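**Sorting bins: color by category, or one clear bin for everything?**

**rengifo_shelf** – 8 December 2022

I'm redoing the small-parts sorting at our workshop and want opinions before I order 25 bins from Stornico. Current layout on the test table is a blue bin, a red bin and a white translucent one with a handle cutout. White tabletop, plain wall behind.

Proposed rule: red takes the black parts, blue takes cups and similar light items, translucent is overflow. The red bin sits in the middle of the table.

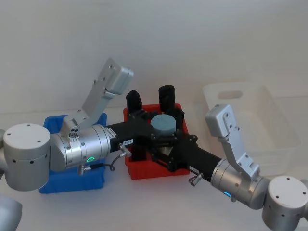

*Test table, red bin in the middle.*

Questions:

1. Is three bins the right number for a table this size?
2. Does color coding survive once more than one person uses it?

**cuiping_k**

Three is fine. I would drop the translucent one from the table, though. On a white top it has almost no contrast, and people set things down next to it instead of in it. We had two of them at Darnness and moved both to a shelf in June.

**trerkik_user**

Disagree with cuiping_k. Translucent is the only type where you can check the contents from the side without lifting anything. Contrast is fixed with a strip of colored tape along the rim. Cost is negligible.

Color coding does not survive. Label the bins. Color tells you which bin, the label tells you what goes in it, and these are separate jobs.

**cuiping_k**

Tape on a rim peels. The adhesive then collects dust and you clean it every month. I've done it.

**rengifo_shelf**

Second view, with the sorting rule partly applied. Black parts are standing upright in red, light blue cup is in blue, translucent is empty. 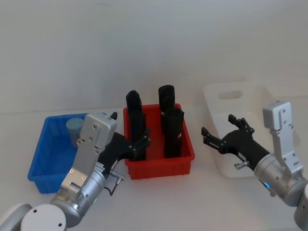
*Blue, red and translucent, left to right.*

The tall block and the cylinder both stand higher than the red rim. I don't see a problem with that on the table, but it rules out stacking.

**marleny_g**

Marleny Guzmán here, I do stores for a print shop. The height is your actual problem. If anything sticks out above the rim you can't stack, and with 25 bins you will want to stack. Either lay the tall parts down or order one size deeper for red only.

Also, the cup should not have its own bin. One light item in a bin that size is wasted table space. Put it in the translucent one and free the blue.

**trerkik_user**

Laying them down costs you the quick check. Upright parts can be identified from the top. Flat ones get covered by whatever is dropped in next. Go deeper.

**marleny_g**

Deeper bins are harder to reach into at the back of a table. It depends on whether these live on the table or on a rack. OP hasn't said.

**rengifo_shelf**

Rack at night, table during the day. Total stock is 1,000 pieces, mostly black, so red fills first. The cup category will grow, which is why it has a bin now.

**cuiping_k**

Then buy more red than blue. An even split makes no sense with that stock. And if they go on a rack every night, ribbed walls are worth having – they grip better than smooth ones when your hands are cold.

**trerkik_user**

Agreed on the split. Still not agreed on the tape.

**rengifo_shelf**

Ordering one deeper red as a sample before committing to the rest. Labels on the short side, facing out on the rack. Translucent stays on the table for now, no tape. Will post the rim height when the sample arrives.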